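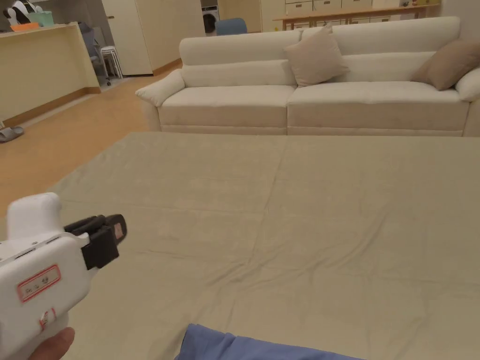
ハンドヘルドグリッパー Plava 広げた布地を前にした把持姿勢

Plava 設置・保守のご案内

Plavaは、Endanoが開発・製造する手持ち式の2指グリッパーです。作業者が本体を手に持ち、家庭や事務所に近い環境で物品の把持動作を行い、その動作を記録する用途に使用します。本ページでは、ご購入後の初期設定、日常の手入れ、定期点検および修理の手続きについてご案内いたします。把持動作データの利用方法および解析ソフトウェアの操作については、別途「Plava データ編」をご参照ください。

製品の概要

本体は白色の筐体と黒色のジョー機構により構成されています。筐体上部は丸みを帯びた形状で、前方にジョー取付部があります。ジョーには黒色のフィンガーを2本備え、開口幅は最大100 mmです。布製品、小型の容器、筆記具、食器など、片手で扱える物品の把持に適しています。

駆動部は密閉構造ではありません。水中での使用、および粉体を直接すくい上げる作業には対応しておりませんので、ご注意ください。

同梱品

本体
交換用フィンガーパッド
校正用ゲージ
専用六角レンチ
充電アダプターおよびケーブル
清掃用クロス
保守記録票

開梱後は、同梱品がすべてそろっていることをご確認ください。不足または破損がある場合は、使用を開始せず、梱包材を保管したうえで販売店までご連絡ください。

初期設定

1. 充電
本体の電源が切れていることを確認し、付属の充電アダプターを接続してください。充電中は充電表示が点滅し、完了すると点灯に変わります。初回は必ず満充電にしてから使用を開始してください。充電中の本体を布類や緩衝材で覆わないでください。

2. フィンガーの確認
左右のフィンガーがジョー機構に確実に固定されていることを確認してください。出荷時に締付けを行っておりますが、輸送中の振動によって緩みが生じる場合があります。緩みがあるときは、専用六角レンチで左右均等に締め付けてください。電動工具は使用しないでください。

3. 原点合わせ
本体を水平な台に置き、フィンガーの間に何も挟まれていない状態で電源を入れます。起動後、レバーをゆっくりと全閉位置まで握り、そのまま表示が安定するまで保持してください。続いてレバーを放し、全開位置まで戻します。途中で引っ掛かりを感じたときは、無理に握り込まず、電源を切って「不具合の確認」の項をご覧ください。

4. 開口幅の校正
校正用ゲージをフィンガーの間に軽く挟み、設定画面に表示される値とゲージの刻印値を照合します。値が一致しない場合は、校正メニューから再設定を行ってください。ゲージは強く挟み込まず、自重で落下しない程度の力で保持します。校正値は本体に保存され、電源を切っても失われません。

5. 試し把持
実作業の前に、畳んだ布などの柔らかい物品で数回の開閉を行い、左右のフィンガーが同時に物品に接触することを確かめてください。片側のみが先に接触する場合は、手順2から再度実施してください。

作業場所の準備

Plavaは、特別な架台や固定具を必要としません。居室、台所、事務スペースなど、通常の室内でそのままご使用いただけます。作業者の足元には十分な空間を確保し、通路上のケーブル類はあらかじめ整理してください。

布製品を対象とする作業では、平らな面に対象物を広げ、フィンガーを浅い角度で近づけると安定した把持が得られます。布の端や折り山を挟む場合は、フィンガーの先端のみを使用してください。根元付近まで布を送り込むと、ジョーの可動部に繊維が入り込むおそれがあります。薄手の生地、編み目の粗い生地および房飾りのある製品では、特にご注意ください。

直射日光が当たる場所、暖房器具の吹出口付近、湿気のこもる場所での連続使用は避けてください。

日常の手入れ

使用後は毎回、次の手入れを行ってください。手入れの前に必ず電源を切り、充電ケーブルを取り外します。

筐体
乾いた清掃用クロスで拭き取ってください。皮脂などの汚れが落ちない場合は、水で薄めた中性洗剤をクロスに少量含ませ、固く絞って拭いた後、乾拭きで仕上げます。シンナー、ベンジンおよび研磨剤入りの洗浄剤は使用できません。

フィンガーパッド
パッド表面の糸くず、毛髪、粘着物を取り除いてください。表面が滑りやすくなっている場合は、固く絞ったクロスで拭き、自然乾燥させます。ドライヤー等による加熱乾燥は行わないでください。パッドに亀裂、欠け、めくれが見られるときは、交換用フィンガーパッドと取り替えてください。

ジョー機構
フィンガーを全開にし、可動部に繊維が残っていないか目視で確認します。繊維が見つかった場合は、先の丸いピンセットを用いて、引きちぎらないように取り除いてください。エアダスターで吹き飛ばす方法は、繊維を内部に押し込むことがあるため推奨しておりません。

ラベルおよびタグ
筐体側面の赤枠のラベル、その下の小さなステッカー、ならびにジョー先端付近のタグは、清掃の際に剥がさないでください。拭き取りは貼付面に沿って軽く行います。端が浮いている、または表面の印字が薄れている場合は、市販のテープ等で補修せず、サービス窓口にご相談ください。

定期点検

3か月ごと、または累計使用時間が300時間に達した時点のいずれか早い時期に、定期点検を実施してください。累計使用時間は、設定画面の「本体情報」から確認できます。

点検項目は次のとおりです。

外観:筐体の割れ、変形、ねじの脱落がないこと
フィンガー:左右の高さがそろい、全閉時に先端のずれがないこと
フィンガーパッド:摩耗および剥離がないこと
ジョー機構:全閉から全開まで滑らかに動作すること
レバー:戻りに遅れがないこと
開口幅:校正用ゲージの刻印値と表示値が一致すること
充電端子:変色、異物の付着、ぐらつきがないこと

点検結果は、付属の保守記録票にご記入のうえ保管してください。修理をご依頼いただく際に、記録票の写しの提出をお願いする場合があります。複数台をご使用の場合は、台ごとに記録票を分けて管理してください。

可動部への注油は、お客様ご自身では行わないでください。注油が必要と判断される症状がある場合は、サービス窓口にて分解清掃とあわせて実施いたします。

フィンガーおよびパッドの交換

フィンガーパッドは、お客様による交換が可能です。電源を切り、古いパッドを先端側からゆっくりと剥がします。残った粘着剤をクロスで拭き取り、貼付面が完全に乾いたことを確認してから、新しいパッドを根元側の位置決め線に合わせて貼り付けてください。左右は必ず同時に交換してください。片側のみを新品にすると、接触の時期に差が生じ、校正値が安定しません。

フィンガー本体を交換する場合は、固定ねじを専用六角レンチで緩め、前方にまっすぐ引き抜きます。新しいフィンガーを奥まで差し込み、ねじを仮締めした後、全閉状態で先端の位置をそろえてから本締めを行ってください。交換後は、初期設定の手順3および手順4を必ず実施してください。

不具合の確認

修理をご依頼になる前に、次の事項をご確認ください。

電源が入らない
充電残量および充電ケーブルの接続をご確認ください。長期間保管していた場合は、充電表示が現れるまでに時間を要することがあります。

フィンガーが途中で止まる
電源を切り、ジョー機構に繊維や小片が入り込んでいないかを確認してください。異物がなく症状が続く場合は、使用を中止してください。

物品が滑り落ちる
パッド表面の汚れと摩耗をご確認ください。清掃および交換を行っても改善しない場合は、フィンガーの位置合わせを再度実施してください。

表示される開口幅が変動する
フィンガーの固定ねじの緩みをご確認のうえ、校正を行ってください。校正の直後に再び変動する場合は、内部の検出部の点検が必要です。

異音、異臭、発熱がある
直ちに電源を切り、充電ケーブルを抜いてください。再起動による確認は行わず、サービス窓口にご連絡ください。

修理のお申し込み

修理は、Endano Basimuraサービス窓口にて承ります。お問い合わせフォームに、本体情報画面に表示される製造番号、症状、発生時の作業内容をご記入ください。受付後、返送用の案内をお送りいたします。Kavanaghを通じてご購入のお客様は、同社の担当部署を経由してお申し込みいただくことも可能です。

本体の発送にあたっては、フィンガーを全閉にした状態で電源を切り、購入時の梱包材に収めてください。フィンガーパッドおよび充電アダプターは、窓口から指示があった場合を除き、同梱は不要です。本体に保存された記録データは、発送前にお客様の責任において退避してください。修理の内容により、データが消去されることがあります。

筐体の分解、改造、指定外部品の取付けが認められた製品については、保証期間内であっても有償での対応となります。また、損傷の程度によっては修理をお引き受けできない場合があります。

保管および廃棄

長期間使用しない場合は、清掃を行った後、フィンガーをわずかに開いた状態で、湿気の少ない室内に保管してください。満充電または完全に放電した状態での長期保管は避け、定期点検の時期に合わせて補充電を行ってください。

本体には充電式電池が内蔵されています。廃棄の際は一般廃棄物として処分せず、お住まいの地域または事業所が定める方法に従ってください。回収をご希望の場合は、サービス窓口にて手続きをご案内いたします。

本ページに記載の仕様および手順は、改良のため予告なく変更することがあります。お手元の製品に付属する取扱説明書と記載が異なる場合は、取扱説明書の内容を優先してください。

お問い合わせ | サポート | プライバシーポリシー | © Endano | ページの先頭へ戻る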